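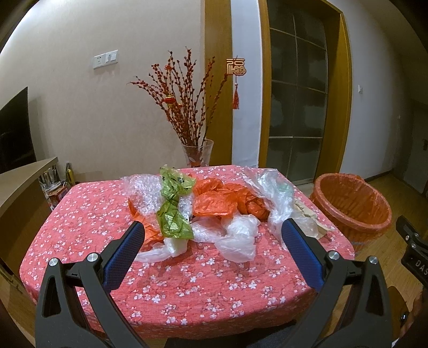 28. Aug. 2019. Endlich wieder Werkstatt, und die neue Partie Walnussschalen von Graciela ist da! Ich habe gleich zwei Töpfe angesetzt, einen mit Leitungswasser und einen mit Regenwasser aus der Tonne hinterm Schuppen, weil mir der Unterschied beim letzten Mal keine Ruhe gelassen hat. Was mich als Farbton schon länger reizt, ist so ein Korallenrosa wie bei der Tischdecke mit den kleinen weißen und blassrosa Blüten, auf der der Haufen Tüten und Luftpolsterfolie liegt. Mit Walnuss komme ich da natürlich nie hin, aber mit Krapp auf alaungebeizter Wolle müsste es gehen, wenn ich das Bad ganz langsam hochziehe und rechtzeitig aufhöre.

Also Krapp, Versuch 4. Garn: das ungefärbte Neltby, zweifädig, ein Strang zu 103 g. Gestern Abend gebeizt, über Nacht im Sud stehen lassen, heute früh ausgedrückt und feucht weiterverarbeitet. Krappwurzel grob gemahlen, 80 g, in einem Nylonstrumpf (die Krümel aus Versuch 3 zupfe ich heute noch aus der Wolle). Start bei Zimmertemperatur, dann in kleinen Schritten hoch, bei 60 Grad Schluss und halten. In Versuch 2 bin ich über 75 gerutscht und prompt kam das Braun durch, diese trübe Ziegelfarbe, die Karim so mag und ich gar nicht.

Nach 27 Minuten erste Probe gezogen: helles Lachs, sehr gleichmäßig. Nach einer Stunde deutlich satter, mit einem warmen Stich, der im Schatten fast ins Himbeerige geht. Großartig!! Ich habe den halben Strang herausgenommen und die andere Hälfte dringelassen, damit Asuka beide Stufen für ihr Streifenmuster hat.

Kreideprise: diesmal zugegeben, eine Messerspitze auf den Topf. Unser Wasser hier ist weich, und ich glaube, das war der fehlende Baustein. Bouchra schwört seit Jahren darauf und ich habe es immer für Aberglauben gehalten. Nehme ich zurück.

Walnuss zwischendurch: Regenwassertopf riecht kräftiger und ist dunkler, ob das am Wasser liegt oder daran, dass ich die Schalen ungleich verteilt habe, weiß ich nicht. Beim nächsten Ansatz abwiegen! Probefäden beschriftet und an die Leiste gehängt, Nr. 143 ist Leitungswasser, die daneben muss noch einen Zettel bekommen.

Nachbad: Im Krapptopf ist noch erstaunlich viel drin. Die Restknäuel vom Skomport-Garn hineingelegt, ungebeizt, nur aus Neugier. Bleiben bis morgen liegen, Deckel drauf, Herd aus.

Offen:
Lichtprobe für beide Krappstufen, Pappstreifen ans Südfenster, erste Kontrolle im Oktober.
Alaun nachbestellen, die Dose reicht noch für einen Strang.
Viktória fragen, ob sie das große Sieb noch braucht.
Wer am kleinen Thermometer war: bitte zurück an den Haken, das andere zeigt zu viel an.
Krapp-Nachbad mit einem Schuss Essig probieren, soll ins Orange kippen. Darauf freue ich mich jetzt schon.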